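Last updated: Sunday, April 10, 2022

Clerell Gripper Comparison, minutes of the regular get-together

Eduardo Aquino opened and thanked everyone for squeezing in (it was a full table, and a cheerful one). We began with the hand-held gripper and its textured pads, which we have been weighing against the smooth Hikthorpe fingers since December. Jennylyn Abella had the tape on her list again, and it was agreed that tape alone is a stopgap and we ought to try a proper glue.
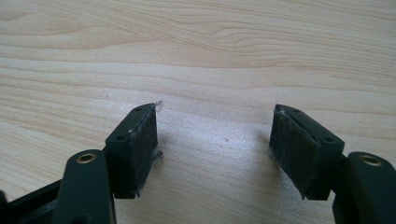

Item 1. Hand-held gripper, fingers open over the tabletop.

On grip, the plan is 100 picks per pad, same objects and same order, and Jennylyn kindly offered to write up the sheet so that we all score a slip the same way. There was a long and friendly detour about whether dust matters.

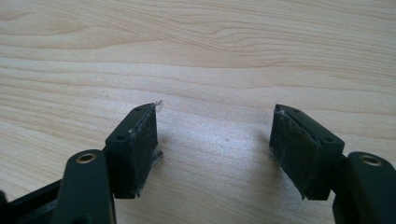

We settled on wiping the pads down before each set and noting it on the sheet, which seemed to please both sides. Eduardo then went over the Fluvulach controller, set to 45 for the first round and 56 for the second, and asked that no one change it in between, please! 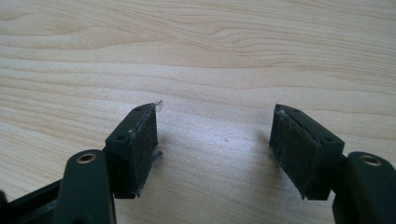
Pascual wondered whether 100 picks would tell us much about wear, and said he would sooner see 1,000 on one pair before we order any more. Eduardo was warm to the idea but would like the short test done first. Agreed.

To do: Jennylyn, score sheet and glue. Eduardo, controller notes.

Recent minutes
Hikthorpe fingers, first impressions
Fluvulach controller setup
Camera mounts, part two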